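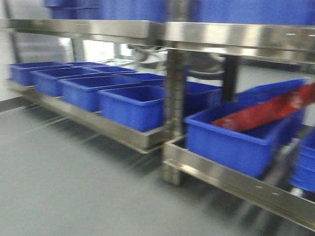
파란색 상자가 놓인 스테인리스 선반

4월
글: 난타나 마하웡 (니르톤 홍보 담당)

니르톤, 머크브리지에서 반려동물 사료 나눔과 임시 돌봄 사업을 확대합니다
보호자가 입원하거나 이사하는 동안에도 개와 고양이가 자기 집으로 돌아갈 수 있도록 지원

동물복지 단체 니르톤(Nirton)은 머크브리지(Merkbridge) 지역에 사는 반려동물 보호자를 위하여 사료 나눔과 임시 돌봄을 하나로 묶은 사업을 이번 달부터 시작한다고 밝혔습니다. 사업의 이름은 "함께 지내는 집"입니다. 첫 단계에서는 200가구를 모집하며, 선정된 가구는 여섯 달 동안 사료와 기본 용품을 받게 됩니다. 보호자가 병원에 입원하거나 급하게 집을 옮겨야 하는 경우에는 등록된 돌봄 가정이 동물을 맡습니다.

니르톤은 지난 한 해 동안 922건의 상담 신청을 받았습니다. 이 가운데 719건은 사료 전달, 진료 연결, 단기 위탁 등의 도움으로 이어졌습니다. 나머지 신청은 단체의 활동 지역 밖이거나, 맡길 수 있는 가정을 제때에 찾지 못한 경우였습니다. 특히 대형견과 나이가 많은 고양이는 돌봄 가정을 구하는 데에 시간이 오래 걸렸습니다.

니르톤의 대표 기즐란 라흘루(Ghizlane Lahlou)는 다음과 같이 말했습니다. "상담 전화를 하시는 분들은 대부분 동물을 포기하고 싶다고 말하지 않습니다. 수술을 받아야 하는데 개를 볼 사람이 없다, 새 집에 들어가는 날까지 두 주가 비어 있다, 이렇게 말씀하십니다. 우리는 그 두 주를 도와 드리고 싶습니다. 보호소에 들어온 다음에 새 가족을 찾는 일도 계속하겠지만, 그 전에 할 수 있는 일이 아직 많습니다."

사료 나눔은 어떻게 진행됩니까

지금까지 니르톤의 사료 나눔은 한 달에 한 번, 정해진 오후에만 진행되었습니다. 앞으로는 매주 진행하며, 저녁 시간에도 받아 갈 수 있습니다. 저녁 수령은 오후 6시부터 8시까지입니다. 낮에 일하는 보호자들이 오래전부터 요청한 내용입니다.

신청하는 가구는 동물의 종류, 나이, 체중, 그리고 현재 먹는 사료의 종류를 적어서 제출합니다. 신장 질환이나 알레르기가 있는 동물은 수의사의 의견서를 함께 내면 처방 사료를 신청할 수 있습니다. 다만 처방 사료는 재고가 일정하지 않으므로, 담당자가 먼저 전화로 가능 여부를 알려 드립니다. 고양이 모래와 배변 패드는 사료와 같이 신청할 수 있고, 목줄이나 이동장은 필요한 때에 한 번만 제공합니다.

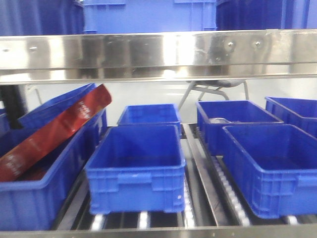
기부 사료를 받는 기준도 조금 바뀌었습니다. 개봉하지 않은 제품이어야 하고, 유통기한이 두 달 이상 남아 있어야 합니다. 개봉한 사료는 이제 받을 수 없습니다. 캔과 파우치는 낱개로도 받습니다. 수제 간식은 성분을 확인하기 어려워서 받지 않으니 양해를 부탁드립니다. 사용한 담요와 수건은 세탁하신 후에 가져오시면 보호 중인 동물들에게 사용합니다. 베개와 솜이 들어간 이불은 동물이 뜯어서 삼킬 위험이 있으므로 제외됩니다.

지난해 사료 나눔에 참여한 가구에서 함께 사는 동물은 모두 1,012마리였습니다. 고양이가 개보다 조금 더 많았고, 토끼와 기니피그도 있었습니다. 니르톤은 올해 처음으로 토끼용 건초를 정기 품목에 넣었습니다.

임시 돌봄 가정의 역할

임시 돌봄은 최대 여덟 주까지 가능합니다. 기간이 더 필요한 경우에는 보호자, 돌봄 가정, 니르톤이 다시 이야기하여 한 번 연장할 수 있습니다. 돌봄 기간에도 동물의 소유권은 보호자에게 있습니다. 이 점은 계약서의 첫 번째 항목에 적혀 있으며, 돌봄 가정도 같은 내용에 서명합니다.

돌봄 가정이 되려면 교육을 두 번 받아야 합니다. 첫 번째 교육에서는 낯선 집에 온 동물의 행동, 합사할 때의 순서, 약을 먹이는 방법을 배웁니다. 두 번째 교육은 가정 방문으로 대신합니다. 담당자가 창문과 현관의 안전문을 확인하고, 이미 살고 있는 동물이 있으면 그 동물의 예방접종 기록도 봅니다. 아파트에 사는 분, 혼자 사는 분도 신청할 수 있습니다. 마당은 필수 조건이 아닙니다.

사료비와 진료비는 니르톤이 부담합니다. 돌봄 가정이 먼저 돈을 낸 경우에는 영수증을 보내 주시면 그 다음 달에 돌려 드립니다. 긴급한 상황에서는 전화 승인만으로 병원에 갈 수 있습니다.

진료 협력과 재정 지원

진료는 오드홀름(Odholm) 동물병원이 맡습니다. 오드홀름은 돌봄이 시작되기 전에 동물의 건강 상태를 검사하고, 예방접종이 빠진 동물에게 접종을 합니다. 중성화 수술은 보호자가 원하는 경우에만 진행하고 비용의 일부를 지원합니다. 이빨 치료에 대한 문의가 많지만, 올해의 예산에는 포함되지 않았습니다. 내년 사업에서 다시 검토할 예정입니다.

이번 사업의 운영비는 요르다노프(Yordanov) 기금의 지원금과 개인 후원금으로 마련되었습니다. 요르다노프 기금은 사료 구입과 돌봄 가정 교육에 들어가는 비용을 지원합니다. 진료비는 이 지원금에 포함되지 않고 개인 후원금으로만 지출됩니다. 그래서 니르톤은 정기 후원자를 계속 모집하고 있습니다. 후원자는 후원금을 진료비에만 사용하도록 지정할 수 있으며, 사용 내역은 분기마다 이메일로 받아 볼 수 있습니다.

라흘루 대표는 후원에 대하여 이렇게 덧붙였습니다. "큰 금액이 아니어도 괜찮습니다. 매달 들어오는 작은 후원이 있으면 우리가 다음 달의 진료 예약을 미리 잡을 수 있습니다. 이것은 동물에게도, 기다리는 보호자에게도 큰 차이가 됩니다."
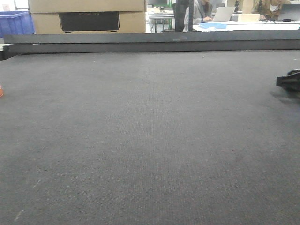 짙은 회색 작업대

신청 방법

사료 나눔과 임시 돌봄은 따로 신청할 수도 있고 함께 신청할 수도 있습니다. 신청서는 니르톤 사무실과 오드홀름 동물병원 접수처에 있습니다. 글을 쓰기 어려운 분은 전화로 신청하실 수 있고, 이 경우에는 담당자가 내용을 대신 적은 후에 다시 읽어 드립니다. 소득을 증명하는 서류는 사료 나눔에만 필요합니다. 임시 돌봄은 소득과 관계없이 신청이 가능합니다.

첫 단계의 200가구는 신청한 순서만으로 정하지 않습니다. 입원 날짜가 정해진 보호자, 퇴거 통지를 받은 보호자, 그리고 동물 때문에 쉼터에 들어가지 못하고 있는 보호자가 우선입니다. 결과는 신청 후 열흘 안에 알려 드립니다. 선정되지 않은 가구도 대기자 명단에 남으며, 빈자리가 생기면 다시 신청서를 쓰지 않아도 연락을 받습니다.

개인정보는 사업의 목적으로만 사용합니다. 쉼터에 계신 보호자의 경우, 동물이 지내는 돌봄 가정의 주소와 보호자의 주소를 서로에게 알리지 않습니다. 사진과 안부는 담당자를 통하여 전달합니다.

돌봄 가정 신청은 일 년 내내 받고 있습니다. 현재는 대형견을 맡을 수 있는 가정, 그리고 하루에 두 번 약을 먹일 수 있는 가정이 특히 필요합니다. 차량으로 동물의 이동을 도와줄 분도 찾고 있습니다. 이동 봉사는 운전면허와 본인 차량이 있어야 하고, 이동장은 니르톤에서 빌려 드립니다.

니르톤에 대하여

니르톤은 머크브리지와 그 주변 지역에서 활동하는 비영리 동물복지 단체입니다. 유기동물 구조와 입양, 보호자 상담, 사료 나눔을 하고 있습니다. 단체의 활동은 개인 후원과 기금의 지원으로 운영됩니다.

취재 문의: 니르톤 홍보 담당 난타나 마하웡(Nantana Mahawong). 인터뷰를 원하시는 언론사는 오전 10시부터 오후 4시 사이에 사무실로 연락해 주시기 바랍니다. 사업에 참여하는 보호자의 인터뷰는 본인이 동의한 경우에만 연결해 드릴 수 있습니다.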